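Workshop tips from the Sekdale robotics club

We meet Tuesday nights in Nallalden, and this term the whole club is on one project: getting a pair of arms to sort old electronics for the Jastutdale student challenge. We call the pair Jin. It's the most fun I've had in a workshop in years! Some tips for anyone setting up a similar bench.

Setting out the table

Put the work tray in the middle and the bins down the sides, two for each arm, so neither one has to reach across the other. A steel tray with rolled edges is brilliant, but line it. Bare metal throws glare back at the cameras and round boards slide all over it.
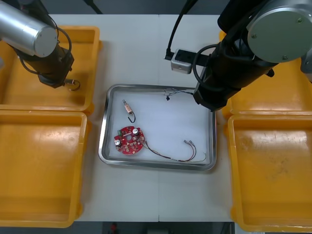
Handling boards with wires attached

Leads are the hard part. A board on its own is easy, but add a bundle of wires and it tugs and swings in all directions. Spread the ends out before a run and keep the terminals on the side of whichever arm is going for them. Stay clear of the big capacitors when you pick your grip points, and have an adult check they're discharged first (every time, please). 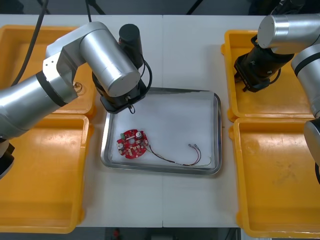 Start slow, too. Jingyi Tang ran our first 200 practice grabs at a crawl and we learnt heaps from watching them. We're hoping to hit 300 by June.

Using the wrist camera

Check the close view before you blame your code! Thin wires and clear terminals are fiddly to pick out against a pale liner, so play with your lamps and try another colour of liner if you're stuck.
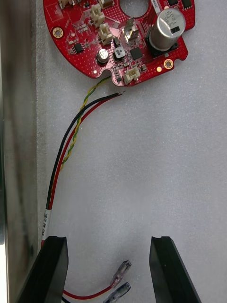 Open the fingers a bit wider than you think you need, then close gently. Write down every setting you change, even the silly ones. Our logbook is up to entry 2897 and we still flick back through it most weeks.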